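Catalog > Dining Room > Table Pads > Round

Search all products Enter keyword or item no. Go

Lelance Round Table Pad, Cut to Size
Item no. 562

The Lelance is a heavy protective pad for round dining tables. It lies on the tabletop under a tablecloth, or on its own, and takes the heat, scratches and knocks that would otherwise go to the finish. Each pad is cut to the diameter you give us when you order. It comes in one piece up to 48 inches and in two half circles above that.

The upper side is a wipe-clean vinyl with a light grain. The lower side is a short brushed cotton that grips the table without adhesive. Between them is a dense fiber core. Finished thickness is 7 mm, or a little over a quarter of an inch.

Colors: Bone, Slate, Walnut. The underside is tan in all three.

How to measure

Measure straight across the widest part of the table, from edge to edge, and then again at a right angle to the first line. Many older round tables are out of true by a quarter inch or more. If your two numbers differ, send us both and we will cut to the shape. If your table has a rounded or beveled edge, measure only the flat part. A pad that reaches over a bevel will curl with time.

If your table opens to take a leaf, we need to know whether you want the pad for the closed table, the open table or both. For both, order the two-piece pad with a leaf section. The pieces join with flat magnetic locks set into the core. The locks do not show from above and do not touch the tabletop.

Tables with a raised rim, a sunken glass center or a built-in turntable cannot be fitted with this pad. See the Irberg roll liner for those.

Heat

The pad is rated for serving dishes straight from a warm oven or for a full coffee pot. It is not rated for pans directly off a burner. Cast iron holds heat longer than most people expect and should go on a trivet even when the pad is in place. Heat damage to the vinyl shows as a shiny ring and cannot be repaired, although the table under it is usually fine.

What it does for dishes

Most buyers order a pad for the table. A good number also order it for the dishes. Porcelain and stoneware have an unglazed foot ring on the bottom, and that ring is often rough enough to scratch a glossy top when a plate is pushed or turned. A hard top also gives a plate nothing to land on. With the pad in place, a plate set down in a hurry makes less noise and is less likely to chip at the rim or foot.

You can feel for a rough foot ring with a fingertip. If it catches on your skin it will mark a polished surface. Some people smooth the ring with fine wet-and-dry paper, which is fine to do on everyday pieces. We would not do it to anything old. 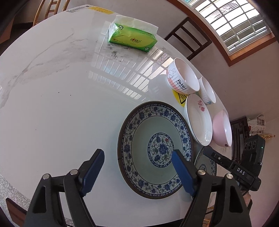
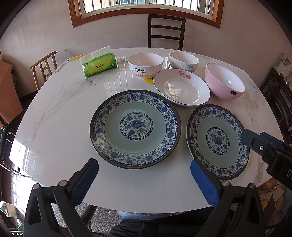 Blue-and-white china on a round marble-patterned top.

Text: Flekbridge Dining Desk | Updated April

Which tops need a pad

Solid stone: Marble is softer than it looks and reacts to vinegar, wine, tomato and lemon. A sealer slows this down but does not stop it. The pad's vinyl side will hold a spill long enough for you to wipe it up, provided it does not run over the edge.

Marble-look tops: These come in many materials, including sintered stone, glass, coated board and cast resin, and they behave very differently. Check the papers that came with the table. Resin and coated board need protection from heat. Sintered stone needs very little, and there the main reason for a pad is noise.

Lacquered or waxed wood: Wait until the finish has fully cured before you lay anything on it. For a newly refinished table we suggest a month. If you wax the table, buff it off completely first or the cotton backing will pick it up.

Glass: The pad can be used on glass but may slide if the glass is very clean and the room is dry. Ask for the Latuheru grip sheet when you order. It is a thin open mesh that goes between the two and is cut to the same diameter.

Wear

The vinyl was run for 3,000 rubs on our bench with a stoneware foot ring under load and showed light dulling but no break in the surface. In a household this will look like a faint change in sheen at each place setting after some years. Turning the pad a little every few weeks evens it out. On a two-piece pad, swap the halves.

Cleaning

Wipe with a damp cloth and a drop of dish soap, then with a plain damp cloth, then dry. Do not soak the pad, and do not put it in a washing machine. If liquid gets underneath, lift the pad right away and stand it on edge until the cotton side is dry. Leaving a wet pad on a wood table overnight can leave a white bloom in the finish.

Mustard, turmeric and beet juice will stain the Bone color if left. Slate hides them better. Ballpoint ink cannot be removed from any of the three.

Storage

Store flat, under a bed or behind a wardrobe. Do not roll or fold it. The two-piece pad can be stacked cotton side to cotton side. A zip storage bag is sold separately in two sizes.

Ordering and delivery

Pads are cut on Friday for orders received by noon the day before, and ship early the following week. You will get a drawing by email with your measurements on it. Please check it. Once a pad is cut we cannot take it back for a wrong size, but we can trim an oversized pad down for the cost of shipping.

Fabric and vinyl samples are free, up to three per address. Screens vary and the Walnut in particular looks redder on some of them.

Goes with

Latuheru grip sheet, round, cut to size
Irberg roll liner, clear, sold by the foot
Lelance storage bag, item no. 377

Questions about an odd-shaped table can be sent to Flekbridge with a photo and your measurements. A paper tracing is best for ovals and for tables with a scalloped edge.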